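Imbridge has started teaching its two-armed robots a new set of household jobs, beginning with the handling of power strips and cords. The company said in January that it plans to record 1000 demonstrations for the set, all of them done by hand.

People doing the recordings hold a gripper in each hand and carry out the job themselves at a table. The movements are saved and later used to train the robot, which has the same kind of fingers at the ends of its arms.

"A cord never lies the same way twice, so we need a lot of examples," said Usa Petchrat, who leads the recording work. "One person doing it well a few times is no use to us."
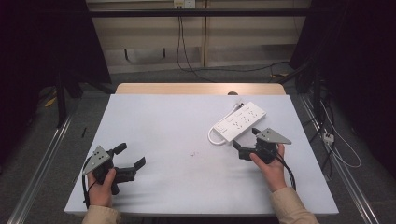
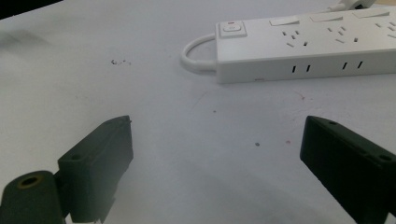

The white power strip, with its switch and short loop of cord, is one of 12 household items on the list. Each item gets its own batch of recordings, and the starting position is changed between takes.

## Second stage by remote control

Once the hand-held recordings are finished, Imbridge will move to remote control. Operators will steer the robot's arms from a desk and repeat the jobs the robot still gets wrong. Renato Maldonado, an engineer on the project, said this part is slower and more tiring for the operator, and shifts will be kept short.

The company has 88 recordings of the power strip so far. Petchrat said a first training run will be made when the full set reaches 500, with the rest to follow after the results have been checked. Imbridge has not said when a robot trained this way will be shown to customers.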